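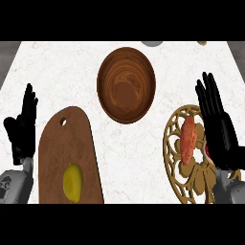
Wooden bowl on a white marble countertop.

Marble Countertops: Cleaning, Stains and Etching
Beltomus Household Notes
Updated February 26, 2023

Marble is mostly calcium carbonate, a mineral that dissolves in acid. Most of the damage reported to this page is etching, and most of the remainder is oil.

Daily cleaning

Wipe with a damp microfiber cloth and a few drops of pH-neutral dish soap in warm water. Rinse with a second cloth and dry with a third. Soap left to dry builds a film that dulls the polish and is often mistaken for wear. Do not use vinegar, lemon, bathroom descaler or powdered cleanser. Glass cleaners vary; check the label for acids and ammonia.

Etch or stain?

An etch is a change in the surface itself. It looks lighter and duller than the stone next to it, and shows best with a lamp held low to one side. A stain is darker than the stone and sits below the surface. A poultice will do nothing for an etch.

Oil stains

Mix baking soda and water to the thickness of peanut butter. Spread it a quarter inch deep and half an inch past the edge of the stain. Cover with plastic wrap, tape the edges and leave overnight. Remove the wrap, let the paste dry fully, then lift it with a plastic scraper. Old cooking oil may need three or four rounds. Siiri Dzene of Kikley writes that acetone on a white paper towel, covered the same way, worked on a butter stain after baking soda had failed. Test any solvent on an offcut or a hidden spot, keep the window open, and keep it away from pilot lights.

Light etches

Marble polishing powder and a damp felt pad will bring back the shine on a polished top. Work in small circles for two minutes, rinse, inspect, repeat. If a fingernail catches on the mark, call a stone refinisher. Honed tops should not be treated with polishing powder - it leaves a shiny patch.

Sealing

Put a spoonful of water on the stone and wait 20 minutes. If the spot has darkened, the top needs sealer. Apply a penetrating sealer with a lint-free cloth and wipe off all excess before it hazes. Sealer slows staining. It has no effect on etching.

Wooden bowls and boards

Mineral oil applied to woodenware will transfer to marble. After oiling, stand the piece on a rack overnight and buff it with a dry cloth before it goes back on the counter. Lift bowls when moving them; grit under the base will scratch a polished finish.

Corrections go to Dragica Hodžić at the Trindton address.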